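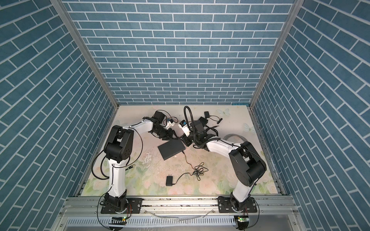

Two-arm planner keeps finding a path, then refusing to run it

Posted in Motion Planning and Control by kumholm_bench

Hi all, long-time reader, finally stuck enough to post. I have two small arms on one rail, facing the same table, and I'm trying to get them to pick up a router by its body and then deal with the power cord. Each arm plans fine alone. When I plan them together as one group, I get a nice path back in a second or two, and then the executor throws it out with "start state in collision" before anything moves. The pair it complains about is left gripper / right gripper, and I can see daylight between them!

I'm using Flestach for the planning (sampling planner, nothing fancy) and my own little Python node to send trajectories at 20 Hz. Collision padding is 22 mm on every link. I've recalibrated the bases twice and I'm going a bit nuts. The cord isn't in the collision scene at all, in case that matters. What should I look at next?

clullari_dev

Your padding is the first thing I'd poke at. It goes on both links, so two grippers with 22 mm each need 44 mm between them before the checker is happy. If your ready pose has them nose to nose over the middle of the table, that's your error right there. The reason the planner says yes and the executor says no is probably that they're reading two different configs (I lost most of July to this). Print the padding from both at startup and compare. Then turn it down on the gripper links only and leave the elbows alone, those are the bulky ones and you want the margin there.

Also, 20 Hz is kind of slow for two arms working that close. Are you interpolating on the controller side? If you aren't, the arms can drift apart in time and you'll get near misses that were never in the plan.

ignacio70

just turn off self collision, works for me

pathological_case

Please don't do that with two arms that can reach each other. You can allow one specific pair for one specific motion, like backing out of the start pose, and then switch it back on.

On the cord: leave it out of planning for now, but don't let the planner treat that space as free once you've grasped the router. I attach a fat capsule to the gripper to stand in for the cable. It's ugly and it makes some plans fail (mine went from 70 good ones out of a batch to 62), but I stopped dragging the adapter into the other arm.

kumholm_bench

Two configs, yep. Planner was loading an old file with zero padding. Trying the capsule thing tonight, thanks!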